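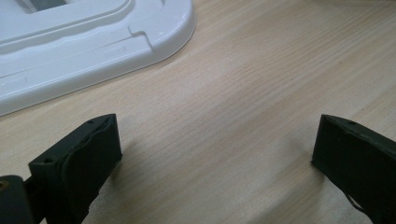

Moynihan put the cycle at the center of his introduction: the part is finished when it has cooled, and everything before that is filling. Brendan Moynihan gave the morning talk at the Gruvham molding works open day on 13th January, and I took notes on the household storage line.

The Poltside hall runs white lids and trays. Resin comes in as pellets, is dried, and goes to the presses by vacuum line. Each tool has two cavities. Cooling takes up most of the cycle, and the ribs set how long it lasts, as a thick rib holds heat and pulls a sink mark into the face opposite. The guide passed round a sectioned rim to show this. Wall thickness was even apart from the corners.

Clear bins are made across the yard in Asusside. Regrind is not used there, as it shows as haze. Handles are molded separately and snapped on at a bench.
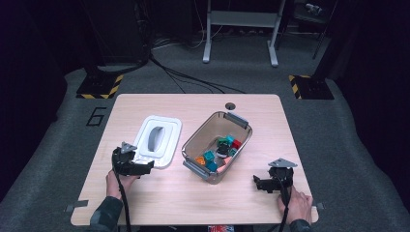
Why not mold the handles in one piece with the body, a visitor asked, and save the bench work? The answer was side actions. A one-piece handle would need sliding cores in the tool, and the order sizes do not pay for them. A typical run is 3000 bodies before a color change.

The stacking test was the last stop. Loaded bins stand for two days and the lid deflection is read with a dial gauge. Results are kept in a system called Ezzat, which we saw only as a login page. Hearing protection is handed out at the gate. The next open day is in July, and parking is on the Poltside side.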